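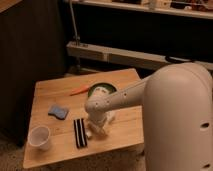

A honey finish will show you every plank seam you've got, so you'd better like seams before you start. One of you left me that comment after the last gallery and I've been turning it over ever since, partly as it's completely right and partly as I'd already finished the table when I read it! Luckily I do like seams. I like them more every week.

Welcome to the small table gallery, then. Mar 16, 2025, and the page has had 1,701 visits since I put the first version up, which is a silly number for a page about a table and the odds and ends that live on it. Hello to everybody who came over from the Brellville swap board. Help yourselves, leave a comment, and if you know a good way to stop little things wandering off into other rooms, please tell me.

The table itself

Square, light wood, and a good deal heavier than it looks (my back can confirm). It came from a house clearance on the far side of Brellville and it had a nasty dark varnish on it that went gummy if you so much as breathed near a radiator. Taking that off took me 16 evenings, spread over far too long. Then I gave it 3 thin coats of Zarei oil in the warm shade, left it alone, and tried very hard not to poke it. The grain came up beautifully, lovely long streaks, and the whole thing went the colour of toast and honey.

People keep asking whether I'd go paler next time. Maybe! There's a shelf waiting in the hall and I might try it on that first. On a beige carpet a really pale wood can look a bit washed out, I think, and the warm one holds its own.

The green bowl

My favourite, and it knows it. Round, green, dark round the rim and lighter inside. I bought it from the Skakitz stall, from a box marked "seconds", and I have never found out what was supposed to be wrong with it. It's had lemons in it, keys, pegs, an entire jigsaw's worth of edge pieces for most of a winter. The dark rim is what sold me, it makes the green look greener.

The orange one

Carrot-shaped, very orange, loved by every child who has ever come through the door. I've stopped trying to find a proper place for it. You put it in a drawer and the next day it's on the table again, so on the table it stays. It does look rather nice against the wood, I have to say, all that orange on the honey colour.

Blue sponge

Not glamorous, I know, but I'd be lost without one within reach. I like this greyish sort of blue and I buy them from Usik whenever I'm passing, several at a time (the bright yellow ones make me feel shouted at). Crumbs, rings from mugs, felt tip if you catch it early enough. For an oiled top you want the sponge barely damp and you want to go along the grain. I scrubbed across it once, in May, and spent the rest of that afternoon making it up to the poor table with a rag and the end of a tin.

Black and white stripes

Two thin white lines running down the black and that's all the decoration it needs. I've got a weakness for stripes. Tea towels, mugs, socks, the lot. Among the green and orange and blue it gives your eye somewhere to rest, and I always end up putting something stripy out when I'm laying things on a table, even if it's only for me.

The white cup

Plastic, and the light comes through it a bit. I must have used around 1,000 cups like this one over the years, for paint water, for seedlings, for picnics, for measuring birdseed when the scoop has gone missing again. They never stand where you want them to. I rinse them and keep them going till they split, and there's a tower of them under the sink that comes down every time I reach for the washing-up liquid.

Still to come

The hall shelf, if I get on with it, and a stool with one short leg that I picked up on the same day as the table. I've also promised a page on the leftover oil and what I did with it (mostly chopping boards, and one wooden spoon that really didn't need it). Comments are open underneath, and if you've used the Zarei warm shade on a darker wood than mine I'd love to know how it came out.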